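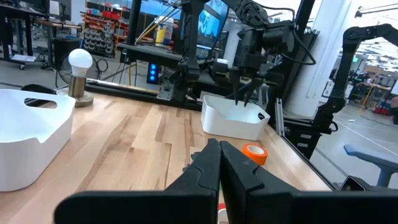 수요일, 저녁 7시 20분

동아리 실습 노트. 지난번 기록이 너무 낙관적이어서 이번엔 내가 쓴다.

과제는 그대로다. 테이프 롤을 집어서 작은 흰 통에 넣기. 학기 초 계획서에는 "기초 과제, 한 주면 충분"이라고 적혀 있는데 지금 몇 주째인지는 굳이 안 세겠다. Pallavi Bhatt 선배는 수집한 데이터가 1,067건이니 이제 모델만 돌리면 된다고 한다. 나는 그 숫자가 별로 안 반갑다. 그중에 제대로 라벨 붙은 게 몇 건인지 물어봤더니 대답이 없었다. 같은 위치에 놓고 같은 사람이 같은 방식으로 조종한 걸 천 번 넘게 쌓으면 그건 그냥 한 가지 동작을 천 번 외운 거 아닌가.

세팅 메모
- 작업대는 나무 상판 그대로. 매트를 깔자는 의견이 있었는데 보류. 줄무늬 때문에 인식이 흔들린다는 주장은 아직 근거를 못 봤다. 깔고 안 깔고를 비교한 로그가 있으면 그때 다시 얘기하자.
- 큰 통은 왼쪽, 작은 통은 가운데 안쪽. 테이프는 작은 통 앞쪽 오른편에 눕혀서 시작.
- 램프는 큰 통 뒤. 다음 과제용이라는데 지금은 그냥 장애물이다. 전구가 드러나 있어서 팔이 크게 돌 때마다 신경 쓰인다. 치우자고 두 번 말했음.
- 시작 전에 그리퍼 닫힘 확인. 손가락 사이가 벌어진 채로 영점을 잡으면 그날 데이터는 다 버려야 한다. 지난달에 한 번 그렇게 했다.

오늘 돌린 것
첫 번째 묶음은 Vestis 정책(1학년들이 붙인 이름, 뜻은 모른다). 접근까지는 괜찮은데 내려가는 높이가 매번 다르다. 잡은 건지 밀다가 걸린 건지 구분이 안 되는 시도가 많아서 성공률을 적지 않았다. 현규는 "대체로 성공"이라고 쓰자고 했는데 대체로가 무슨 단위인지 모르겠다. 성공 기준부터 정해야 한다. 내 제안: 테이프가 통 바닥에 닿고, 그리퍼가 완전히 빠져나오고, 통이 안 밀린 경우만 성공. 통 테두리에 걸친 건 실패.

두 번째 묶음은 Suvis. 발표 자료에는 "새로운 물체에도 일반화"라고 되어 있다. 그래서 테이프를 반 뼘 옆으로 옮겨 봤다. 원래 자리로 가서 허공을 집었다. 두 번 다 그랬다. 이걸 일반화라고 부르려면 다른 단어를 찾아야 할 것 같다. 선배 말로는 손목 카메라 쪽 가중치가 낮게 들어가서 그렇다는데, 그럴 수도 있고 아닐 수도 있다. 설정 파일을 열어 보고 다시 쓰겠다.

→ 열어 봤음. 가중치는 기본값이었다. 그러니까 그 설명은 일단 보류.

협업 건
팔 두 대로 동시에 작업하는 시연을 대회에서 하겠다는 얘기가 또 나왔다. 반대한다고 적어 둔다. 한 대로도 재현이 안 되는데 두 대를 붙이면 실패 원인을 찾는 데만 저녁이 다 간다. 안쪽 팔은 케이블이 길게 늘어져 있어서 정리부터 해야 한다. 묶어 둔 데가 풀리면 관절에 말린다. Eltent 대회 규정집에도 한 대만 쓰라거나 두 대를 쓰라는 조항은 없다. 심사표에 "완성도"가 있고 "대수"는 없더라.

다음 주까지
1) 시작 위치를 무작위로 바꿔서 새로 수집. 조종하는 사람도 바꿀 것. 늘 재민이만 한다.
2) 기존 데이터에서 라벨 없는 것 골라내기. 나랑 Pallavi 선배가 반씩.
3) 성공 기준 문서로 써서 벽에 붙이기. 구두 합의 안 됨.
4) Ahuja 스크립트로 로그 저장할 때 시간이 밀리는 문제. 카메라랑 관절값이 어긋나면 위의 얘기가 전부 무의미해질 수 있다. 사실 이게 제일 의심스럽다.

4번은 내가 먼저 본다. 밀림이 확인되면 Suvis 결과도 다시 돌려야 하니까 발표 자료는 그 전까지 고치지도 말고 내지도 말 것. 영점 기록지는 서랍 두 번째 칸에 넣어 뒀다.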